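Mar 15, 2023

Boiler pressure again, and the bench screwdriver.

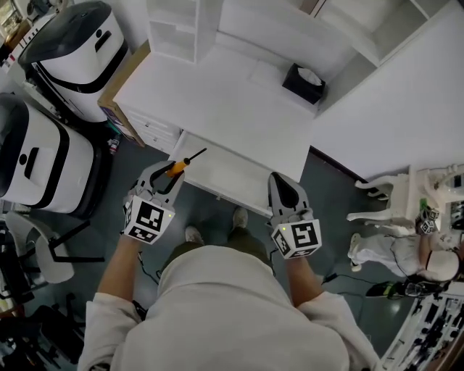

The small screwdriver with the orange handle.

System pressure was down to 0.6 bar at breakfast, from 1.3 on Sunday night. Topped up through the filling loop to 1.2 and shut both valves. No damp at the radiator tails upstairs. The pressure relief pipe outside was dry, and I have taped a freezer bag over the end of it to be certain.

Suspicion falls on the automatic air vent above the cylinder, a Plelow, fitted in October when the old one stuck. There is a faint green bloom on the thread. I nipped it up an eighth of a turn and wiped it clean. If the bloom returns, the vent comes off and gets fresh tape.

Rang Randi Lindholm about the thermostat. She has the same model and says the offset can be changed without taking the cover off – hold the lower button for 11 seconds, then step through the menu. This worked on the second attempt. Offset now minus one. The hall reads 18 and the mercury thermometer agrees.

Gas meter: 331 units since the last reading in my notebook, against 400 for the same stretch last winter. Milder weather accounts for most of it. The loft insulation may account for the rest, but I have no way of separating the two and shan't pretend otherwise.

Quote came from Skandatia for replacing the expansion vessel: 1,460 including the drain-down. Too much for a vessel and an afternoon. Will check the air charge myself on Saturday with the car gauge, system drained to zero first.

Ellen wants the back bedroom radiator turned up before her mother comes. Set it to four. Pressure at ten this evening 1.2, unchanged.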